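Flomside, April 2025 - Mekidside, the electric scooter and light moped maker, has closed its best first quarter to date, with 659 machines registered across its home region. Up from 526 in the same three months last year, a gain of 133.

Most of the growth came from the Musix, the firm's smaller step-through, which went on sale last August. Strong demand from commuters and from delivery riders, who now make up a fair share of new orders. The larger Ertürk moped held steady, with 170 registered in the quarter.

Dealer numbers are up too. The network now stands at 25 showrooms, all with a workshop on site and all able to carry out battery checks while the customer waits. Opening hours vary, please ring ahead.
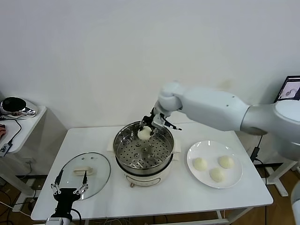
Order books for the second quarter are already well filled. Delivery times on the Musix in blue and in grey have gone out to five weeks, other colours are quicker. The company expects waiting times to come down once the second assembly shift at Flomside is fully up to speed, and has taken on extra staff in the parts warehouse to help with this.

"A very good start to the year and a busy one," the company said. "Our thanks to the dealers, who have been short of stock at times and have been patient with us. More machines are on there way."

Prices stay as they are until the end of August. A revised Ertürk, with a longer seat, a new rear rack and a brighter headlamp, is due in showrooms before then. Full specification and price to follow in a seperate release.

Registration figures cover new machines only, ex-demonstrators not included.

Test rides can be booked at any Mekidside dealer. Bring a licence and gloves, helmets can be borrowed.

Press office, Mekidside, Flomside. Photos of the Musix and Ertürk on request.

ENDS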